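Clitcombe Household Sorting Lists – README

Contents
What this is
Files
Columns
How the entries were collected
Known problems
Reuse
Changes

What this is

A set of plain text tables recording how ordinary household items are sorted for recycling, reuse or trash in two neighboring towns, Irnlow and Purbridge. There are 732 entries. Each entry is one kind of item, such as a jam jar lid or a worn-out pillowcase, with the bin or drop-off point it belongs in for each town.

The lists began as a printed sheet for new tenants in Clitcombe, which sits between the two towns and uses both drop-off sites. The sheet grew too long to print, so it was moved into files.

Files

items.csv – the main table, one row per item
places.csv – drop-off points, with opening hours and what each one takes
synonyms.csv – other names people use for the same item (dishrag, dishcloth, washrag)
notes.txt – longer remarks that would not fit in a table cell

All files are UTF-8 with commas between fields. Fields that contain a comma are in double quotes. There is no header row in synonyms.csv. The first field is the name used in items.csv and the rest are the alternatives.

Columns

item_id: a number that never changes, even if the item is renamed
name: lower case, singular
group: paper, cloth, glass, metal, plastic, food, mixed
irnlow: where it goes in Irnlow
purbridge: where it goes in Purbridge
prep: what to do first, for example "flatten" or "rinse"
checked: the month the row was last compared with the town guide

An empty cell in irnlow or purbridge means the town guide says nothing on the subject. It does not mean trash. Please keep that difference if you convert the files to another format.

Cardboard medicine boxes are in the paper group with the prep value "flatten". Blister packs and leaflets have their own rows. Cleaning cloths are in the cloth group, split into "cloth, reusable" and "cloth, worn out".

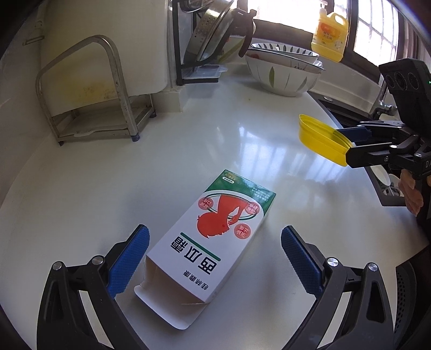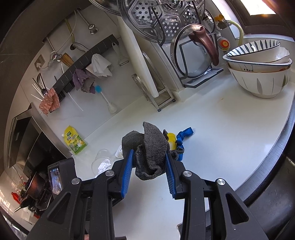 Michalski

How the entries were collected

The starting point was the guide each town mails out. Items in the guides were copied in first, then items that people had asked about at the drop-off sites. Where a guide used a broad term such as "soft plastics", the term was broken into the items people have at home, and each was given its own row.

Rows were checked over 3 rounds, the last one in June. When the guide and the sign at the site disagreed, the sign was used and the row was marked in notes.txt.

Known problems

Purbridge changed its rules for milk and juice cartons after the second round. Those rows are up to date, but the remarks in notes.txt still describe the old rule.

The "mixed" group is too large. Anything made of two materials that don't come apart easily ended up there – toothbrushes, umbrellas, padded envelopes.

Batteries, paint and leftover medicine are left out on purpose. Both towns handle them separately and the dates change often. Call the town office.

Reuse

Copy, change and share the files as you like. If you publish a changed version, give it another name so that the two don't get mixed up. Corrections are welcome. Include the item_id and say which town the correction is for.

Changes

Version 3: cloth group split, checked column added
Version 2: Purbridge added, synonyms moved to their own file
Version 1: Irnlow only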